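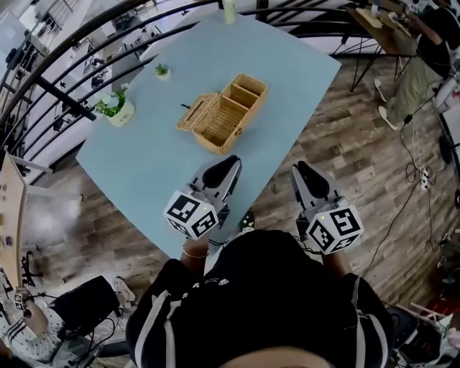 공방 소식: 손에 쥐는 집게 만들기, 여름으로 넘어갑니다

지난 호에서 잠깐 말씀드렸던 핸드헬드 그리퍼 제작 모임 이야기를 이번에는 조금 길게 적어 보려고 합니다. 지난번에 지면이 모자라 두 줄로 끝냈더니 그게 대체 뭐 하는 물건이냐고 물어보시는 분이 꽤 계셨거든요. 답장을 하나하나 드리다가, 차라리 소식지에 제대로 쓰는 편이 낫겠다 싶었습니다.

그리퍼라고 하면 보통 로봇 팔 끝에 달린 집게를 떠올리시지요. 저희가 만드는 것은 팔이 없고 사람이 직접 손에 쥐고 씁니다. 양손에 하나씩 들고 물건을 집었다 놓았다 하면서 그 움직임을 기록해 두고, 나중에 그 기록으로 로봇 팔을 가르쳐 보자는 것이 모임의 목표입니다. 거창하게 들리지만 시작은 아주 소박했어요. 알반 아르노(Albane Arnaud) 님이 집에서 저녁마다 3D 프린터로 손가락 부품을 뽑아 오셨고, 그걸 본 몇 분이 나도 해 보고 싶다고 하셔서 Markstead 공방의 긴 탁자 하나를 빌려 쓰게 된 것입니다.

설계 이름은 Imel로 정했습니다. 특별한 뜻은 없고, 폴더 이름을 급하게 짓다가 그대로 굳어 버렸습니다. 더 좋은 이름을 공모하자는 말도 나왔는데 이미 부품 도면마다 Imel이라고 적혀 있어서 이제는 바꾸기도 번거롭습니다.

요즘 가장 공을 들이는 부분은 손가락입니다. 첫 판은 끝이 각져서 얇은 것을 집기에는 좋았지만 둥근 것만 만나면 자꾸 미끄러졌습니다. 두 번째 판부터는 끝을 둥글게 굴렸고, 출력 시간도 한 벌에 93분으로 줄었습니다. 히라노 시게루(Shigeru Hirano) 님이 내부 채움을 바꿔 보자고 하신 덕분인데, 처음에는 저도 그렇게 해서 힘을 버틸까 의심했다가 지금은 조용히 따르고 있습니다. 여는 폭은 아직 의견이 갈립니다. 넓으면 편하지만 스프링이 빨리 지치고, 좁히면 손가락을 걸 자리가 애매해집니다. 이 문제로 발랑탱 쇼뱅(Valentin Chauvin) 님과 제가 차 한 주전자를 다 비우도록 이야기했는데도 결론을 못 냈어요. 혹시 비슷한 기구를 만들어 보신 분이 계시면 꼭 알려 주세요!

연습 과제로는 바구니를 쓰고 있습니다. 엮어 만든 물건은 표면이 고르지 않아서 집게 입장에서는 꽤 까다로운 상대입니다. 가장자리를 잡을 때 각도가 조금만 틀어져도 손가락이 올 사이에 걸리고, 너무 세게 쥐면 바구니가 통째로 따라옵니다. 사람 손으로는 생각도 안 하고 하던 일을 집게로 해 보면 손목을 어떻게 쓰는지 새삼 알게 되는데, 저는 이 모임에서 그게 제일 재미있습니다.
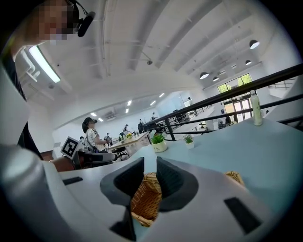 그리퍼 쪽 카메라로 본 작업 탁자. 두 손가락 사이로 엮은 바구니가 보인다.

위치 추적에는 흑백 무늬 마커를 붙인 정육면체를 씁니다. 무늬 인쇄는 무광 종이로 하시는 것을 권해 드립니다. 처음에 집에 있던 광택지로 뽑았다가 조명이 비치는 각도마다 인식이 끊겨서 저녁 한나절을 날렸습니다. 풀칠할 때 모서리가 들뜨지 않게 하는 것도 중요하고요. 큐브 치수와 마커 파일은 공용 폴더의 Imel 안에 올려 두었으니 필요하신 분은 가져가세요. 파일 이름에 '최종'이 붙은 것이 세 개나 있는데, 날짜가 가장 늦은 것이 맞습니다. 조만간 정리하겠습니다.

케이블은 여전히 숙제입니다. 선이 팔꿈치에 스치면 움직임이 부자연스러워져서, 손목 아래로 빼서 몸 쪽으로 늘어뜨리는 방법을 시험하고 있습니다. 파우스틴 피카르(Faustine Picard) 님이 천으로 만든 띠를 하나 가져와 보겠다고 하셨으니 다음 호에 후기를 적을 수 있을 것 같습니다. 그때까지는 각자 편한 대로 하시되, 탁자 주변을 지나다닐 때 발밑을 꼭 살펴 주세요.

기록은 지금까지 637회가 쌓였습니다. 이 가운데 쓸 만한 것이 얼마나 되는지는 아직 고르는 중이고, 로맹 피숑(Romain Pichon) 님이 틈날 때마다 하나씩 넘겨 보고 계십니다. 눈이 무척 피로한 일이라 도와주실 분을 찾습니다. 로봇을 몰라도 괜찮고, 집게가 물건을 제대로 잡았는지 놓쳤는지만 표시해 주시면 됩니다. 한 번 앉으실 때 50회 정도가 적당하고, 그 이상은 권하지 않습니다. 저는 욕심내서 더 보다가 나중에는 잡은 것도 놓친 것으로 표시해 놓았더라고요.

다음 모임은 6월에 있습니다. 오후 5시에 문을 열고, 조립이 처음인 분은 남는 부품으로 손가락 한 쌍을 직접 맞춰 보실 수 있습니다. 육각 렌치가 늘 모자라니 가지고 계신 분은 챙겨 와 주시면 고맙겠고, 집에서 출력해 온 부품이 있으면 실패작이라도 꼭 들고 오세요. 오실 분은 이 소식지에 답장으로 이름만 남겨 주시면 됩니다.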